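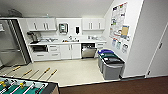 Afia Nutsugah has tested grippers for nine years, and she does not trust a demo. "A demo is a gripper meeting an object it already knows," she told me when I went to see her at Ludia, where she and Mansa Kpodo spent most of the summer comparing two of them. Both were sold to the company as ready for office and kitchen work, so a kitchenette is where they were tried. The cabinets there have vertical bar handles, the dishwasher has a horizontal one, and the three recycling bins against the wall have slanted lids with a slot in each. Nutsugah likes all of that. "Handles in two directions, shiny steel, and a slot you have to hit at an angle. The sales video had a foam block."

The two grippers are the Geria, a two-finger parallel model with hard pads, and the Bowen, which has three soft fingers and costs a good deal more. They were run on the same arm with the same head camera and the same controller, from Ristemus. Kpodo insisted on that. Earlier comparisons she had read changed the arm along with the gripper and then gave the gripper the credit.

The test log holds 3,457 attempts. I asked what counted as an attempt, and the answer took a while. At first a try was logged when the fingers closed. That left out every run in which the arm stopped short and never closed at all, and the Bowen did that more often. "So for the first 500 we had a very flattering number for the expensive one," Kpodo said. "We threw those out and did them again. It was not a popular week."

With the counting fixed, the gap between the two mostly went away. The Geria was better on bar handles. The Bowen was better on paper cups, which the Geria tended to crush, though Kpodo thinks a lower force setting would have saved many of them. Neither was good at the bins. Dropping a cup through a slot means letting go at the right moment, and most of the published numbers stop at picking up.

Nutsugah blames the camera for a lot of it. Looking down from head height, it loses the fingertips behind the hand just as they reach a handle. "People buy a new hand when they need a second view," she said. They tried a small camera on the wrist late in the project. It helped with drawers, and it also got knocked out of line twice, so she won't quote a figure for it.

I pushed her on the 3,000 hours of finger life that the Bowen's sales sheet promises. She laughed. "Hours of what? Opening and closing in air?" One of their soft fingers split after 1,204 grasps, and she doesn't claim that means anything either. It was one finger. She has asked for three more sets and would like to see whether they fail in the same place.

Does she think either gripper is ready for a working kitchen? "For a kitchen with somebody standing next to it, maybe," she said. Kpodo was less generous. She would keep the Geria, spend the savings on the second camera, and leave the coffee to people.

They plan to start the next round in October, with the force settings matched and the wrist camera bolted on properly. Ludia hasn't decided which of the two it will order.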